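Flinadgate Kraft Surface Mat, Dark Brown
Paper table covering for benches, layout work and packing stations
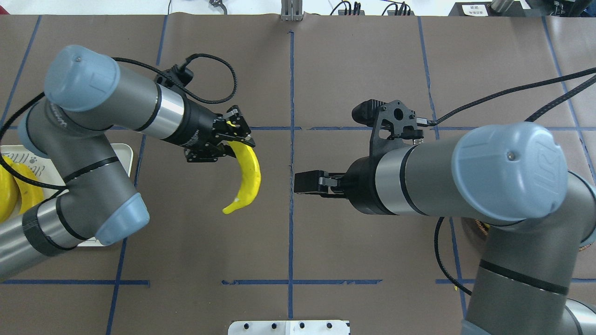 Brown paper mat on a tabletop, divided with blue masking tape.

The Flinadgate mat is a single-layer paper covering for flat work surfaces. It accepts pencil, marker and low-tack tape. Use it uncoated side up.

Specifications
Sheet width: 34 in
Sheet length: 107 in
Sheets per pack: 21
Finish: matte, uncoated upper side
Item code: WL-221

Installation
Clear the table and wipe off dust. Unroll the sheet with the curl facing down and leave it flat overnight before marking. Tape the corners first, then the long sides. Cut with a utility knife against a metal straightedge.

Marking
Lay out grid lines in pencil before taping. Pull tape back at a low angle. High-tack tape will lift the top fibers.

Care
Do not wet. Brush off crumbs and grit. Replace the sheet when creases stay raised. Store packs flat or rolled, away from direct sun.

Compatible items
Wallow edge clips, Li straightedge, Skindora tape dispenser

Orders ship from stock, except on Sunday. For custom widths, contact Fiachra Keogh in sales.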